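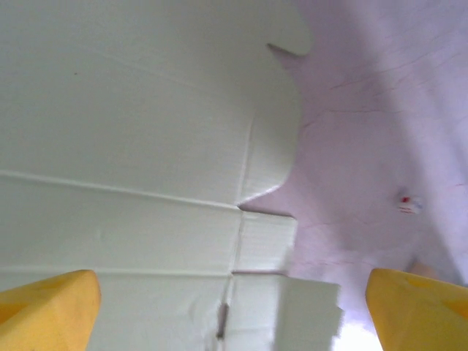
A folded white sheet in the Girnine office.

## About Girnine

Girnine runs peer support and staff training on sexual orientation and gender identity. We work with high schools, employers, and families. The program has three parts: a weekly discussion group, a training course for teachers and managers, and a reading service for parents.

Groups meet on Monday evenings and are capped at 16 people. Each has two facilitators, one of them over the age of 50 — a rule we adopted after members asked to hear from people who came out in earlier decades. Attendance is not reported to schools or employers.

The training course runs for six sessions. It covers terms, privacy, record keeping, and how to respond when a student or coworker comes out. Course materials are revised every May by Philomena Nyarko.

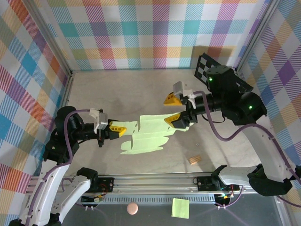
Siobhán McGrath wrote to us after the final session that the unit on privacy was the one her school put to use first, and that she would have liked more time on how to talk with grandparents. That topic now has its own handout in the reading service.

Girnine charges employers a set fee per course. Groups and parent materials are free.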